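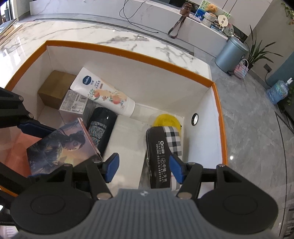 Lotion and boxed items in a storage box with an orange rim.

Grants & Projects > Progress Reports > Health at Work

Hand Skin Care for Home Care and Kitchen Staff: Second Progress Report to the Abou Jaoude Fund

2020-04-12 | By Hala Matar, project lead

This report covers the second period of the grant. It should be read with the first report, which describes how the two sites were chosen and what staff told us at the start. Spending is covered at the end. The full ledger has been sent separately.

Background

The project works with home care aides in Viltham and with kitchen staff at the Kumlow meal center. Both groups wash their hands many times a shift, and both reported sore, cracked skin on the backs of the hands and between the fingers. In the first period we ran a short questionnaire and held a meeting at each site. Staff asked for three things: a cream they could use without leaving marks on door handles and steering wheels, gloves in more sizes, and someone to ask when a rash did not clear up. The work plan for this period was built on those requests.

Enrollment

At the close of the period 48 people were enrolled. Most are home care aides. Kitchen enrollment came in lower than planned. The Kumlow center lost several staff over the winter and new hires were slow to sign up, partly because our sign-up form was too long. We cut it to one page in March and the remaining kitchen staff were enrolled within the week.

Six people left the project. Four changed jobs and two said they no longer wanted to fill in the weekly card. Their earlier cards are kept in the results with their permission.

Supplies

We bought 500 tubes of unscented hand cream from Tomska, the supplier named in the proposal. The first delivery was short and the balance came with the next order at no charge. Each aide was given a tube for the car and a tube for home. In the kitchen, cream is kept in the changing room, away from food preparation, and is used at breaks and at the end of a shift.

Opinions of the cream differ. Aides mostly find it acceptable. Kitchen staff say it takes too long to sink in, and several have gone back to brands they buy themselves. We have not discouraged this. The weekly card now has a line for the name of any other product used, so we can at least see what people prefer.

Gloves were a bigger problem. The extra-small and extra-large sizes that staff asked for were on order when demand rose everywhere, and the order was canceled by the wholesaler in March. We found a small quantity through a dental office in Viltham. These have gone to the aides who most needed them. Kitchen staff are still using the medium and large gloves the center already stocked.

Training

The plan called for a session at each site, repeated for those on other shifts. The first Kumlow session took place in the dining room between lunch and dinner service and was well attended. It covered water temperature, rinsing, drying between the fingers, when to put on cream, and why gloves should not go on over wet hands. The Viltham session was held in the evening at the agency office. Attendance was poor. Aides finish their last visits at different times and few wanted to drive back into town.

The repeat sessions were canceled when group meetings stopped. In their place, Fares Hourani wrote a two-page handout and has been phoning aides one at a time. The calls are short and most are made while the aide is parked between visits. This has worked better than the evening session did. Aides ask questions by phone that they did not ask in a group, mainly about eczema they have had since before they took the job.

The handout is in English and Arabic. A request for Spanish came from Kumlow and a translator has been asked for a price.

Skin checks

A nurse from the Viltham clinic looked at the hands of everyone enrolled at the start and was due to see them again at the end of this period. The second round was started in Kumlow but could not be finished, and it has not begun in Viltham. We are therefore not able to report a before-and-after comparison. The weekly cards suggest less cracking among aides through the winter, then a return of soreness in March as hand washing increased. We would not put much weight on this. Cards came back unevenly, and people with sore hands may be more likely to fill them in.

Two people were referred to a doctor. Both have been seen. One was found to be allergic to a substance in the gloves and has been given a different kind. The other is being treated and has stayed at work.

Changes we are asking the Fund to approve

1. Move the second round of skin checks to the next period. The nurse is willing to try video calls for those who have a suitable phone, but would like to see people in person if the clinic allows it.

2. Move the money set aside for room rental and session refreshments to supplies. It would pay for gloves, if they can be found, and for a trial of a lighter cream in the kitchen.

3. Extend the project by 6 weeks, with no added funds, to allow for the late skin checks.

Spending

Supplies are over budget for the period, mostly from higher glove prices and extra postage on items mailed to aides' homes. Training and travel are under budget. Staff time is as planned. Overall the project is slightly under its budget to date. The nurse's second invoice has not been received and will appear in the next period.

Risks

The main risk is losing contact with the kitchen staff. The Kumlow center is now making meals for delivery only, with smaller crews and changed shifts, and the manager has less time for us. Fares calls the center weekly and leaves supplies and blank cards at the back entrance. The supply of gloves remains uncertain and we have no firm date from any wholesaler.

Next period

We plan to finish the skin checks, try the lighter cream in Kumlow, complete the phone calls, and print the Spanish handout if the price is within budget. We will also ask the Viltham agency whether it would take on the cost of hand cream after the grant ends. A first talk on this was friendly, but no commitment was made.

Questions about this report can be sent to Hala Matar. Questions about supplies or the weekly cards should go to Fares Hourani.

Last updated: 16:20, spending section corrected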